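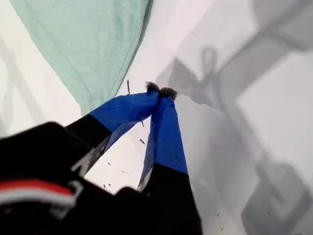

Captions are a cheat, went one objection after the last session, and an adapter who needs them has not found the pictures. The objection is useful as a starting point because it assumes that a caption and a panel do the same job. They do not always, and most of these notes deal with the cases where they differ.

Unit 7: From novel to album
Set text: Arkholm, the novel and the three-volume comics version (Furukawa)

1. The size of the problem

The novel has 389 pages. The comics version has 165 pages of story across the three volumes. Cutting is therefore the first task, and it is usually done before any page is drawn. Three kinds of material go early in most adaptations of science fiction prose:

- background history told by the narrator
- travel between one setting and the next
- conversations that repeat what the reader has seen

In Arkholm the second kind is mostly kept. The voyage to Brakell takes up one chapter in the novel and eleven pages in volume one. Dialogue is reduced to a few lines. When reading these pages, note where the adapter has added time and where time has been taken away. The ratio of prose pages to comics pages is not constant, and the places where it shifts show what the adapter thought the book was about.

2. Exposition

Prose can state a fact about an invented world in half a sentence. "The settlers had left Brakell 4000 years before the ship came" costs the novelist very little. A comic has four common ways of giving the same fact:

a. Caption. Quick and exact. Too many in a row turn the panels into illustrations.
b. Dialogue. Natural if one speaker does not know the fact. Awkward if both do.
c. Setting. Ruins, worn steps, a buried road. Gives age but no number.
d. Document. A map, a log entry, a page of the ship's records placed inside the story.

Volume one uses (c) first and (d) six pages later. The reader suspects great age and then gets the number. The novel gives the number at once. Neither order is better in general. The effect is different: in the comic the date confirms something, and in the novel it sets something up.
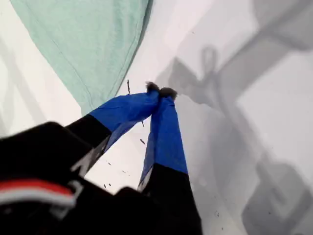 The same method is used for the language of the Forkosell, the people of the southern plateau. The novel explains their grammar in a long passage in chapter five. The comic never explains it. Balloons in the Forkosell language are lettered without capitals, and questions are placed in balloons with no tail. By the middle of volume two most readers can follow this without a key.

3. The narrator

The novel is told in the first person by a man who lies about his earlier service on the planet. In prose the lie can be hidden, as the reader has only his word. In a comic the drawing is normally taken as fact. The adapter has to choose:

- draw the lie as if true, and correct it later
- draw the truth while the captions state the lie
- leave the event out of view

Volume two takes the second option, in the burning of the river station. Compare the captions with the panels line by line. Mark the first point at which they disagree. It comes earlier than the dialogue would suggest.

4. Terms for this unit

Compression: fewer pages for the same span of story.
Expansion: more pages for the same span.
Diegetic text: writing that exists inside the story world.
Splash: a single panel filling a page.

5. Before the next session

Read volume three to the end of the plateau crossing, with chapters 19 to 22 of the novel. Choose one page of the comic and list what has been cut from the matching prose. Bring both books. The July reading list replaces volume three with the short story version for students on the summer schedule.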